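Gripper width reads closed when it isn't, cloth scenes only
Perception and Control > Calibration
June 2018
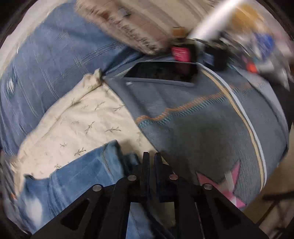
Wrist view from the hand-held unit, fingertips nearly closed over the clothes pile.

dsima
We estimate finger opening from the wrist camera instead of an encoder. Over a bare table it tracks fine. Over clothes the estimate drops to zero while there is still a slim gap between the tips, as in the picture. The policy then thinks it has a grasp and starts the lift. Detector is the stock one from the Gumede branch, threshold 20, no temporal filter.

tshepo_n
What does it use for features, the tips or the linkage?

dsima
The tips. Edge fit on each inner face, then distance between the two lines.

tshepo_n
There's your problem. Black tips with dark blue denim right next to the left one. The edge fit has almost nothing to hold on to. Use the silver pivot pins. They are round, bright and fixed to the mechanism, so you can solve the linkage angle from them and get width from a lookup table.

zlopes
I'd be careful with that. We tried the pins at Belport and they pick up color from whatever is nearby. The one right of the fingertips already has a pinkish reflection in your picture. A plain brightness threshold will move the center on you.

tshepo_n
Then fit a circle and ignore color. The outer pins alone would do.

zlopes
Fitting a circle helps, but the fit still shifts when half the rim goes dark. I would go back to the encoder. Vision for width is the wrong tool.

dsima
No encoder on this unit and no room for one. I have 4000 labeled frames from December that I can rerun.

Feven M
Whichever way you go, add a filter. One bad frame should not trigger a lift. We take the median over nine frames and hold the last value when the fit residual is high.

tshepo_n
Nine is a lot of lag for a closing motion.

Feven M
Depends on your rate. It was fine for ours.

dsima
Reran with circle fits on the outer pins and a shorter median. False closes went from 13 to 2 on the cloth set. Both that remain are motion blur – will post the config once I've cleaned it up.

zlopes
Please post the residuals too.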